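Software Developer, Robot Control and Perception – Sirkell, Flinesham 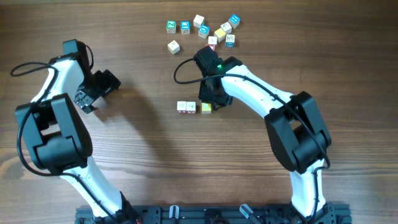

Two-arm bench set-up with alphabet blocks.

Sirkell is looking for a developer to join our small manipulation team in Flinesham. We write the software that lets two arms share one table: block detection, grasp planning, and the controller which keeps the arms out of each other's way.

Your work will be mostly on Skurnura, our motion planner. At present it plans for each arm separately and checks for collisions afterwards. We would like it to plan for both together, in less than 80 milliseconds. You will also help to maintain Belhaj, our logging and replay tool.

We ask for:
– good C++ and Python, with at least four years of practice
– experience with camera calibration or pose estimation
– patience with old code and willingness to write tests

A university degree is welcome but it is not required. The position is full time, with 33 days of leave per year. Two days per week can be worked from home.

Please send your resume and one page about a program you have written to Nawal El Fassi before the end of July. Interviews take 60 minutes and are held at our centre in Flinesham or by video.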